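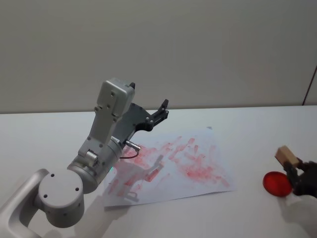
Speaker notes - Planning and paying for a two-arm cell
Leonardo Bellini, with Ginevra Ferraro on the budget section

Opening

Thank the hosts. Say who I am and that I run equipment planning at Eveck. Ginevra does purchasing and will take the middle part.

Tell them what they get from this talk: how we put together the budget for the stamping cell, what we left out of it, and what we would put on the first page next time. We are not selling arms. If anyone wants a vendor comparison, send them to the Jevix people at the break.

Ask for hands: who has bought an arm before, who has one on this year's plan, who inherited one.

Why stamping

The job came from Rallton. They had paper forms going out with a stamp on each one, and they asked whether it made sense to automate it before their November planning round. It is a small job. A wooden block, a red disc, a sheet of paper. It was a good one to budget because the parts are cheap and the cell is not, so you see clearly where the money goes.

Our first request had one line on it: "robot arms, 2." Finance sent it back, and they were right to.

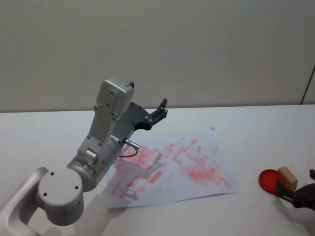 What goes on the request (Ginevra)

She has her own notes, these are so I can fill in if she gets stuck.

Split it in 5 lines:
Arms and controllers
Grippers and fingers
Table, mounting and cabling
Supplies used up in testing
People's time

The second line is the one people forget. An arm quote often stops at the wrist. Ask in writing if the gripper is in the price, if the cable is in the price, and if a spare set of fingers is in the price. Piras quoted us all of it on one sheet, which made the comparison easier. Two other quotes had to be rebuilt by hand.

The supplies line looks silly next to the others. Put it in anyway. We asked for 1000 sheets of paper and stamp pads to go with them, and we had an argument over it because it came out of the office budget the first time. Anything the cell touches during setup belongs to the cell.

People's time is the biggest line. We asked for three weeks and should have asked for five. Pause here, someone always asks a question.

One arm or two

This is the part I get the most email about. You can do a stamping job with one arm and a fixture. The fixture is cheaper than a second arm by a long way. If the job will never change, buy the fixture.

Rallton's job was going to change. They have three form sizes now and expect more, and each size would need its own fixture plus someone to swap it. We put both options in the plan side by side, with the cost of swapping written out per year. Finance picked two arms once they saw it that way. I would not have guessed that.

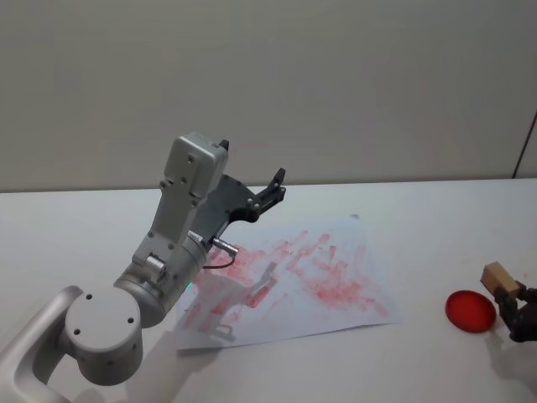

Both arms at the stamping table, with the paper, the red disc and the wooden block.

Points to make while this slide is up:

Reach decides the table, and the table decides the room. Get the table size settled before you sign for arms. We did it the other way and paid for a second tabletop.

Leave bare table in the layout. It looks like waste on a drawing and people will try to fill it.

Pick a surface you can clean. Ours is plain white. Ink gets everywhere in this kind of work, so put wipes and replacement tops in the yearly running cost.

Cameras and the small stuff

We added wrist cameras late, as a change order. A change order costs more than the same part on the first quote, and it went through approval a second time, which held things up longer than the shipping did. If there is any chance you will want a view from the gripper, price it at the start and mark it optional. Finance does not mind optional lines. They mind surprises.
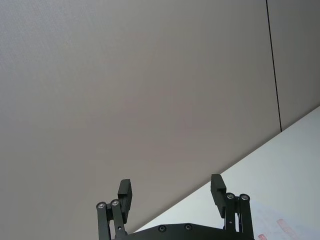
The same goes for mounts, longer cables and a second power outlet. Each one is small. Together they came to more than the table. Keep a line called "small parts" and do not let anyone talk you into deleting it - ours was deleted, and we put it back two months later under a different name.

Running costs

Keep this short if we are over time. Show the two-year sheet. Service contract, finger wear, ink and paper, one person trained as backup. The backup training is the line I would fight for. When our main operator was out, the cell sat idle until she came back.

Close

Repeat the 5 lines. Say that the blank request form is on the handout and they can copy it. Ginevra takes money questions, I take layout questions. Stop by 11:40, the next speaker needs the projector.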